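Septembre, par Rozália Hrnčiar
Catégorie : Robots à la maison > Pannes et dépannage

Quand le bras s'arrête en plein mouvement : retrouver la cause et repartir proprement

Bon, ça m'est tombé dessus un soir vers 18 h, pile quand j'avais enfin une séquence qui tournait bien. Je faisais travailler les deux bras sur les placards du haut, celui de gauche sur une poignée, l'autre en attente, et d'un coup plus rien. Arrêt de protection, message d'erreur sur le portable, et une pince restée fermée sur la poignée. J'ai mis deux soirées à comprendre, alors je vous raconte la méthode dans l'ordre où j'aurais dû la suivre (et pas dans celui où je l'ai suivie, qui était n'importe quoi).

Première chose : on ne touche pas au bouton de reprise. C'est le réflexe de tout le monde, c'était le mien aussi, et c'est une très mauvaise idée tant que la pince tient quelque chose. Le contrôleur garde en mémoire la dernière consigne et il va vouloir la rejoindre tout de suite. Chez moi ça a donné un coup sec sur la porte du placard, un craquement dans la charnière et une belle frayeur. Appuyez sur l'arrêt d'urgence, écartez-vous et respirez un coup.

Ensuite, copiez le journal avant de redémarrer quoi que ce soit ! Mon logiciel, Otimus, écrase l'ancien fichier à chaque lancement, je l'ai appris à mes dépens. Dans le mien, il y avait 1 780 lignes pour une seule séance, mais pas de panique, on ne lit que la fin. Cherchez le premier avertissement, pas le dernier. Le dernier disait « effort excessif au poignet » et m'a envoyée sur une fausse piste pendant toute une soirée. Le premier, lui, signalait une perte de communication avec la pince, 29 millisecondes avant.

Et une perte de communication, neuf fois sur dix, c'est un câble. Coupez l'alimentation, puis suivez-le à la main depuis la pince jusqu'à la base, sans tirer dessus. Regardez surtout les endroits où il fait une boucle et ceux où il longe une articulation.

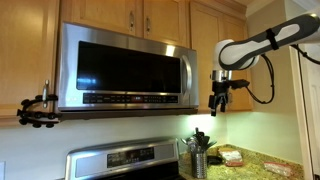
Le bras de droite devant le micro-ondes, avec le câble noir qui fait une boucle depuis la pince et remonte le long du bras.

Pour vérifier, j'ai rebranché, laissé les moteurs désactivés et fait tourner le poignet à la main, tout doucement, en gardant un œil sur l'état de la connexion à l'écran. À partir d'un certain angle, la pince disparaissait, puis revenait dès que je relâchais. Voilà, coupable trouvé : le connecteur, à moitié sorti de son logement à force d'être tiré.

La réparation, franchement, c'est le plus facile :

- couper l'alimentation et soutenir le bras, qui peut descendre un peu ;
- débrancher le connecteur, regarder les broches, le remettre bien droit jusqu'au clic ;
- redonner du mou au câble (j'ai rajouté à peu près 18 cm) ;
- refixer la sangle sans l'écraser ;
- amener le poignet à la main dans ses positions extrêmes et contrôler que rien ne tire.

Avant de relancer la séquence, ouvrez la pince depuis le menu manuel, dégagez-la de la poignée et ramenez le bras en position de repos à vitesse réduite. Je me mets à 30 % et je garde la main sur l'arrêt d'urgence. Faites un premier passage à vide, loin des meubles, puis un deuxième sur une porte sans vaisselle derrière.

J'ai aussi changé un réglage : si la pince ne répond plus, le bras se fige et attend une validation de ma part, au lieu de tenter une reprise tout seul. Dans Otimus c'est dans l'onglet Sécurité, tout en bas, et la case était décochée chez moi. Allez voir chez vous !

Il me reste la charnière à changer, elle couine depuis le fameux coup sec. Si quelqu'un connaît un bon guide-câble souple pour ce genre de poignet, je prends, les commentaires sont ouverts.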